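Plellosside workshop notebook, May
Hide glue, second go

Started at 7 in the morning because I wanted the glue soaked and melted before the room warmed up. Putting down everything I did this time, even the dull parts, as my notes from the first go say "glue good, bit thin" and that was no help to me or anyone else.

The job is the chairs from the hall in Iltlow. There are 14 of them, all the same pattern, all with the same complaint: the back legs rack when you lean on them and the side stretchers turn in their holes. Somebody in the past has been at most of them with yellow glue, and a couple have a nail through the joint as well (grrr). I've got five knocked apart on the long bench and the rest are stacked in the passage, so if you're coming through with anything wide, please go around by the yard.

Glue first. I weighed out 700 grams of the pearl stuff from Takács, which was far too much, I know, but I'm sick of running out with a chair half in clamps. Covered it with cold water in the big jar and left it for 12 hours the night before. That's longer than the bag says. It swelled up beautifully, like tapioca, no hard centers at all when I squashed a few between finger and thumb. Last time I gave it an hour or two and got gritty bits in the pot that never went away, and I ended up picking them out of the joints with a scalpel. So: overnight. Always overnight from now on.

Only half the swollen glue went in the pot. The rest I spooned into muffin cups and froze, and it popped out in neat little pucks that can go straight into the pot when the level drops. Really pleased with that! They're in the freezer in a bag marked GLUE NOT FOOD. Please read the bag.

The Flulov pot is better than the old saucepan arrangement by a mile, but the dial on it is a work of fiction. I set it where the mark says glue and it crept up until the surface was steaming and there was a smell like a wet dog in front of a radiator. Turned it down two clicks and it sat there nicely all morning. I've put a dab of white paint on the dial at the right spot. If you wipe it off I will cry.

For thickness I went by the brush. Lift it out, and it should run off in a steady string and only break into drops near the end. Mine came off in lumps to begin with, so I added hot water from the kettle a spoonful at a time, and it took more than I expected. A skin forms if you walk away from it. Stirring the skin back in seems to do no harm, but I've started laying a jar lid over the top between joints and that mostly stops it.

Now the old joints, and this is where the day went. Where there was only hide glue in there from when the chair was made, a syringe of hot water and a bit of patience opened the joint with hardly a mark. I had one stretcher out in the time it took to drink a coffee. The yellow glue is another story. Hot vinegar softened it, sort of. What worked was vinegar on a strip of rag pushed right around the shoulder, plastic wrap over the top, and then leaving it alone (my great weakness). After that the residue came off the tenon with a toothbrush and the back of a chisel. Don't use the front of the chisel. I took a shaving off one tenon that way and now I have to build it back up with a curl of veneer, and it's my own fault.

The nails: I tried punching one through and split the leg a little at the back. The second one I got at with a tiny hollow cutter made from a bit of brass tube with teeth filed in the end, turned slowly in the hand drill. It leaves a hole you can plug. Much better, much slower. The cutter is blunt already, so I need more tube.

Dry fit everything. I thought I had done this. I had dry fitted four out of the five, and the fifth was of course the one where I'd mixed up left and right stretchers, with glue already on. Got it apart again with the heat gun, which is the whole joy of this glue, but my heart was going. I've since chalked every part with the chair number and an arrow pointing to the front, and the arrow matters more than the number.

Warm the wood too! The biggest difference from last time, by far. I ran the heat gun over each mortise and tenon until it felt like a cup of tea you'd drink straight down, then brushed glue on both, then together quickly. The glue stayed runny long enough to get the strap clamp on and look at it from the front. With cold parts last month it went to jelly while I was still hunting for the clamp handle. Draft from the passage door doesn't help either, so shut that.

Squeeze-out: I left it till it was rubbery and peeled it, and cleaned the last smear with a damp rag. No pale patches under the old finish that I can see, though I'll look again in proper daylight.

Things on the list for the next session:
Make two more cauls for the curved back rails. The cork-faced ones don't slip, the bare ones do.
Find out whether the hall wants the felt pads put back. Half are missing.
Try a pinch of urea in one small pot to slow it down, on scrap only.
Veneer curl for the tenon I butchered. Chair number is chalked underneath.
Brass tube.

One more thing I want on paper before I forget it. I made test joints from scrap beech, some warmed, some cold, and broke them over the vise the next morning. The warmed ones tore wood fibers and the cold ones let go clean along the glue line with a shiny surface. Not a scientific test, and the scrap was all offcuts from the same board so it might be kinder than old chair legs, but it matches what I felt in the clamps. The broken bits are in a tray on the windowsill if you'd like to poke at them.

Red block, close up:

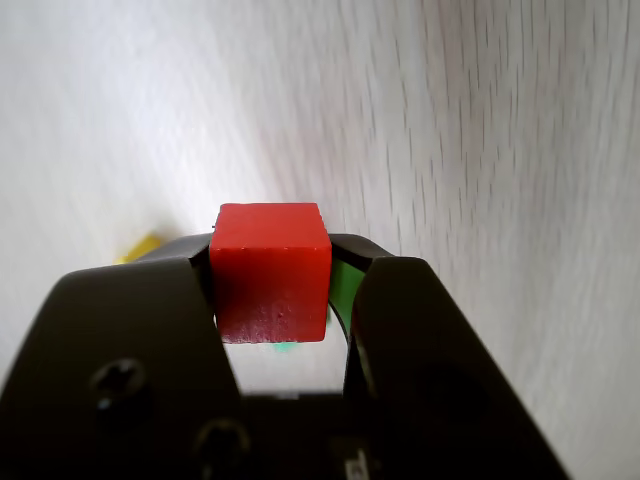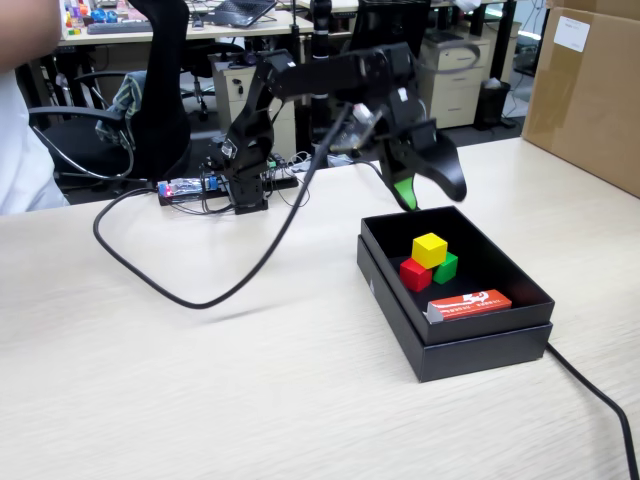
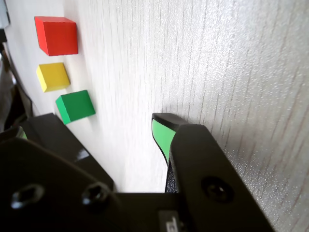
Red in the gripper, green and yellow next to it:

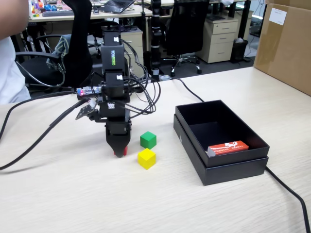 Back in at 4 in the afternoon to check the clamps. Four chairs feel solid and sit flat on the saw table. The fifth rocks on one front foot – I think it rocked before I touched it, but I didn't check, so I can't blame the chair with a clean conscience. Put "check the rock before knocking apart" at the top of the sheet for the remaining ones. I'm not trimming a foot until all the joints have had a good long rest, and even then I'd want to try it on the hall's own floor, which from memory is about as level as a plowed field.

Washed the brushes in hot water, no soap. The glue left in the pot went into a jar in the fridge, on the shelf with the shellac, lid on tight. If it grows anything, throw it out and don't try to rescue it, there's plenty in the freezer. The pot itself I left to soak with the plug pulled out. Strap clamps stay on until morning, so please find something else to hang your coats on.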